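When They Know Your Address

By Réjean Sawatzky
2023-09-15

In January, two men stood outside the public library in Trostska with a megaphone and read out the home addresses of the people who work there. They belong to a group called Firar, which says it defends "our children and our soil". The librarians had put a few books about migration on a display shelf. For this, their street names were shouted in front of a bus stop.

I have lived in this town for 20 years and I did not grow up speaking its language. I mention it so that readers understand why I listen carefully to words. Firar did not say "we will hurt you". It said "we know where you live, and we are sure you are good neighbours". The police wrote this down and closed the matter, as no threat had been made.
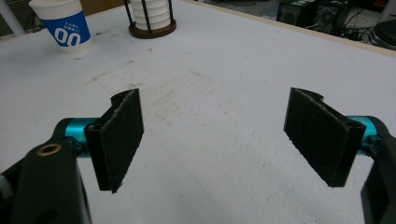
I think the police were wrong. A threat is a message which one person sends and another person understands, and everybody at that bus stop understood it. Still, our law looks only at the sentence, as if it had been spoken in an empty place. Think of two black pads held over a white table with a wide gap between them. They touch nothing, and yet anyone who had to put a finger in that gap would first ask who is holding them. The librarians must ask the same question every evening when they walk home.

Some people answer that we must protect free speech, also for those we dislike. I agree with them more than they expect. I come from a family that had to be quiet, and I would not want a mayor to decide which opinions are allowed. Firar may hold its meetings and print its newspaper, which I find stupid and badly written. But a home address is not an opinion. When it is read out by angry men, its purpose is to make somebody stop doing a lawful job.

And it works. The books about migration have gone back to the storeroom. The Marinho bookshop, on the same square, cancelled an evening of readings for which 35 people had already booked. The owner told me that she was tired, and I believe her – but she was not tired before January. 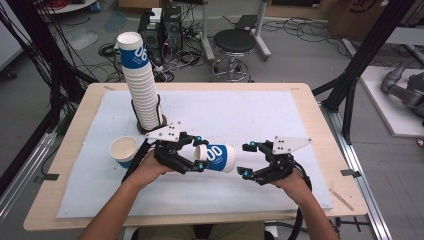
What the council can do

The council likes to say that its hands are tied. I do not accept this. It could forbid megaphones within 20 metres of the library door, as it already does near the hospital. It could pay for a lawyer when a public employee is followed or named in this way, so that a librarian does not need to use her own savings. It could also send someone to the court to speak on behalf of the staff.

The newspapers have work to do as well. The Flurkus, our local weekly, called the affair "a quarrel about books" and gave both sides the same number of lines. One side had read out addresses. The other side had them read out.

I wrote to the council in spring and received a polite answer, which said that the situation was being followed with attention. I have written again, and this time I asked for the date on which the matter will be put to a vote.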